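The Office of Small Holdings
A story in the form of a notice
2 February 2026

The Office of Small Holdings at Huteven wishes to inform all residents that the matter of the organizer box has been reopened.

Under the Fraser bequest, the Office is obliged to keep one box on one table for any person who has lost something too small to report elsewhere. The box is to remain open during office hours. Its compartments are not to be assigned in advance.
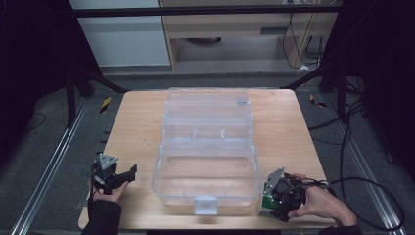
The box in the examination room, Huteven.

In January the Office received 30 claims. Most concerned buttons. One, submitted from Skilau on very thin paper, concerned the sound a particular drawer used to make. The clerk on duty entered it under Miscellaneous and placed the paper in a middle compartment, as the rules require. By morning the compartment held nothing, and a drawer in the corridor had begun to sing.

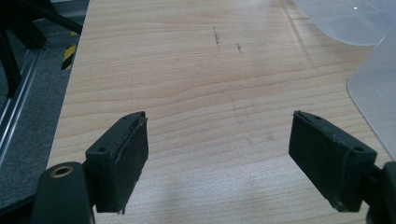

Where should a claimant wait while a claim is considered?
Claimants should wait in the corridor, beside the drawer, and should refrain from opening it.

The Office has since reviewed the table itself. It has served for 100 years and has been polished by 4 generations of sleeves. The inspector from Fetska listened to the wood for an entire afternoon and reported that it was "attentive." No repair was recommended. The inspector then asked, in a lower voice, whether a claim might be made on behalf of a river.
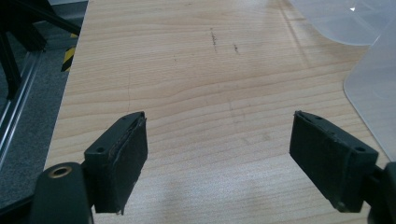
Decision of the Office

The claim for the river is accepted. The claimant is asked to bring a small jar and to come before the thaw. The drawer will be returned to Skilau by the evening train, wrapped in a blanket, with its key.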